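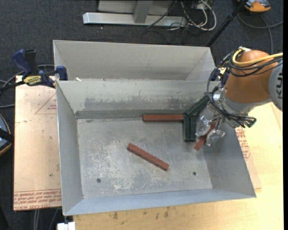 Equipment Planner, Robotic Picking Cells

2 February 2025
By Nurhan Sarıgül

Nesau is hiring an equipment planner for its test floor in Gristthorpe. The job is to work out what the picking group needs to buy, what it will cost over its working life, and when the orders have to go in.

The group runs robot arms that pick parts out of open metal bins. Most of the money goes on arms and controllers, but most of the missed dates last year came from smaller items: gripper fingers, cable sets, clamps, spare bins and the boards and tables they sit on. We want one person to own that list.

You will keep a parts and spares register, currently 300 lines long. You will get quotes, compare lease and purchase terms, and write the yearly budget request with the group lead, Arlo Obi. You will also plan the move of two test cells from tabletop setups to fixed stands. That includes floor space, power, guarding and the days each cell will be down. Suppliers range from large arm makers to small shops such as Şimşekoğlu, which machines our finger blanks.

You should have bought or budgeted for technical equipment before, in a factory, lab or workshop. You need to be comfortable with spreadsheets and able to read a wiring list and a basic mechanical drawing. Programming is not required. Experience with service contracts for industrial robots would help, and so would knowledge of import paperwork.

The position is full time and on site — remote work is possible during budget season, by agreement. Pay is $78,000 a year, with health coverage and paid leave. The contract runs for 2 years and may be extended. Purchasing records are kept in Etari, and we will train you on it.

To apply, send a resume and a one-page account of an equipment purchase you planned, including anything that ran over cost or came in late. Please leave out confidential prices. Mark your application with reference 61 and address it to Arlo Obi, Nesau, Gristthorpe. Interviews are held on site and include a walk through the test floor.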